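Print this page | E-mail this release

Search news Keyword Go

Skumbridge Opens Desktop Computer Refurbishing Line in Drernwood

DRERNWOOD, July – Skumbridge has opened a refurbishing line for used desktop computers at its Drernwood site. The line takes in retired office towers, strips them down to the parts worth keeping, and prepares them for resale or reuse.

The site received 3,024 desktops in its first intake. Most came from office closures and routine upgrades.

Each tower is laid on its side on a slatted aluminum table and the side panel comes off. Memory, processor, graphics card and drives are then checked against the intake sheet.
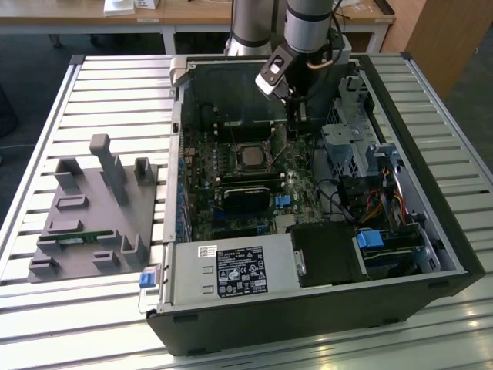 An open tower at Drernwood with the processor in its socket and the graphics card in place.

Processors are sorted by socket type and go to the Neagu parts store, where buyers can order single units or trays of 100. Boards are inspected for bent socket pins and damaged capacitors before they are offered for sale. Power supplies are matched to their labels and load tested. Any that fail go to metal recycling. 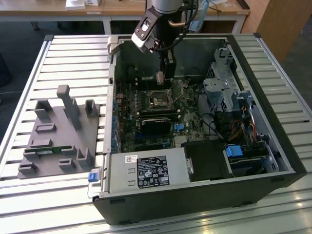
Empty CPU socket on a green motherboard, with the labeled power supply at the bottom of the case.

Cases with sound drive cages and undamaged panels are kept for rebuilding. Skumbridge will sell rebuilt desktops under the Grosudau name in 3 configurations, all with a tested power supply and a wiped or new drive. The first 117 units are set aside for schools and libraries and will ship in July.

Businesses with desktops to retire can request a pickup through the Drernwood front desk. Intake hours end at noon on Friday.

Print this page | E-mail this release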